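In Praise of the Back of the Pack

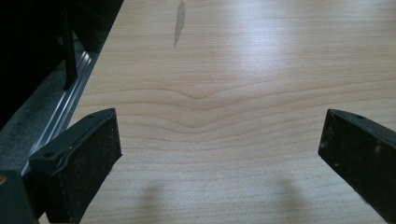
I have been running the Flostton Half every May since before my knees started making that noise on the stairs, and this spring I did something I had never done before. I signed up, paid my money, picked up my bib, and then I spent the whole morning at the very back, on purpose, with the last walkers on the course. I want to talk about that, and about why I think our little race is about to make a mistake.

The organizers have announced that next year the finish line will close at three hours. Up to now we have never had a real cutoff. There was a line in the entry form saying the roads would reopen at some point in the afternoon and that slower folks should move over to the sidewalk, and that was it. You could come in as late as you liked, and somebody would still be standing there with a medal and half a banana. Now there will be a van. If you are behind the van at the Pindcombe bridge, you get a polite tap on the shoulder and a ride back to your car.

I understand why. Really I do. I have stood in the rain holding a flag at a crossroads, and I know what hour four feels like in wet socks. The town would like its streets back, the timing company charges by the hour, and the field has grown to 600 runners, so there is a lot more to take down at the end than when we were a few dozen people and a card table. Preben Vigfúsdóttir, who has directed the race for longer than I have been running it, is one of the fairest people I know. When I called her to grumble, she let me go on for a good long while before she said anything at all. Then she said, "You're not the one who has to tell the police chief we need another hour." She had me there.

But I still think it's wrong, and I'd like to try to say why without being a pest about it.

Back to my morning. I started out beside a man named Skarphéðinn Thygesen, who had bib 118 pinned a little crooked on a long-sleeved shirt that was much too warm for the day. He is a retired bus driver and he had trained all winter on the gravel loop out by Brøndum, mostly in the dark, mostly alone. His plan was to run for two minutes and walk for two minutes until he couldn't run for two minutes anymore, and then to walk. He told me all of this in the first half mile and then he asked me, very kindly, whether I was hurt. I suppose I looked like somebody who ought to be further up the road!

We talked the whole way. I don't think I have ever talked for a whole race before. When I'm trying for a time I'm no company for anyone, I just stare at my watch and do bad arithmetic. With Skarphéðinn I learned about the old number 3 bus route and which of the drivers used to sing. I learned that he soaks his oats overnight in cold coffee, a thing I have since tried and will not be trying again. Around the orchard we caught up with two sisters who were walking every step, and then a young woman who had gone out far too fast and was having a little cry by the fence, and she fell in with us too. By the bridge we were quite a party.

And we were well behind where the van would have been.

I keep coming back to that. Under next year's rule, that's where the day ends for all of them. Five people, in perfectly good spirits, with sore feet and miles to go, being helped up a step into a vehicle. I'm sure the driver would be lovely about it. I'm sure there'd be water on board. But you don't train all winter in the dark on a gravel loop for a ride in a van, however lovely the driver is.

Now, there's an argument I hear from my faster friends, and I want to be fair to it, because these are people I like and have shared a lot of pancakes with. They say a race is a race. They say that if there's no limit, then finishing doesn't mean anything, and that a cutoff gives people something to aim for. One of them told me over coffee last Tuesday that she was glad of the rule, that she had once been chased by a cutoff in a marathon and it was the proudest finish of her life.

I believe her. And for a big city marathon, or some mountain race where it gets cold and dangerous after sundown, I'd say yes, have your limits, and be strict with them. People who enter those know what they're entering. But we are a half marathon in a farming town where the most dangerous thing on the course is the Wostik yard gate that swings out in the wind. The speedy people already have their race. They have a clock and prizes and age groups, and they're showered and eating by the time the rest of us come past the school. I have been one of those people (well, near enough, on a good year) and I can tell you that not once, standing there with my pancakes, did it cross my mind that my day was worth less because someone was still out there walking.

If anything it used to be the other way around. My favorite part was going back down to the corner to clap for the last ones in. There's a noise people make for a last finisher that they don't make for a first. The winner gets a cheer, sure, but it's a surprised sort of cheer, everybody's still parking. The last one gets the whole town.

What would I do instead? I have turned this over on a good many long runs, and I don't think it's so hard. Start the walkers early. Give them an hour's head start with a separate send-off and a thermos or two of something hot, and let anyone join who wants to, with no questions about how slow you have to be to qualify. The roads could close a little sooner and open at the very time the town is asking for. Other small races do it and they seem to get along fine. There'd be a bit of muddle when the front runners come up through the walkers at the orchard, and we would have to paint a line or ask people to keep right, but we manage that every ordinary Saturday on the river path with dogs and strollers in the mix.

Or, if the early start is too much trouble, open up the sidewalk finish again. Take down the big arch, let the timing people go home, give the streets back to the cars, and leave a couple of us by the library with a kitchen timer and a box of medals. I'd do it. I have already told Preben I'd do it, and I said I'd bring my own chair. She laughed, and then there was a pause on the line that gave me some hope.

I should say how our day ended. The young woman who'd been crying got her second wind at mile ten and went off ahead of us with a wave. The sisters stopped to look at some lambs. Skarphéðinn and I came down the last hill together, and for the final stretch he wanted to run, so we ran, if you're generous with the word. There were 23 people left at the finish. I know because his granddaughter had been counting them as they drifted off and she announced the number to us, rather sternly, as we crossed. Preben put the medal over his head herself and he said thank you to her several times, and then he sat down on the curb and took off his left shoe and looked into it for a while.

He's asked me whether I'll do it with him again next May. I said yes before I remembered about the van. So I've started going out to the gravel loop with him one evening a week, and we are working on getting his walk a little quicker, and in the meantime I'm writing this and sending it to anyone who will read it. The organizers meet again before the entry forms are printed. If you've ever stood on that corner and clapped for somebody, please drop Preben a line.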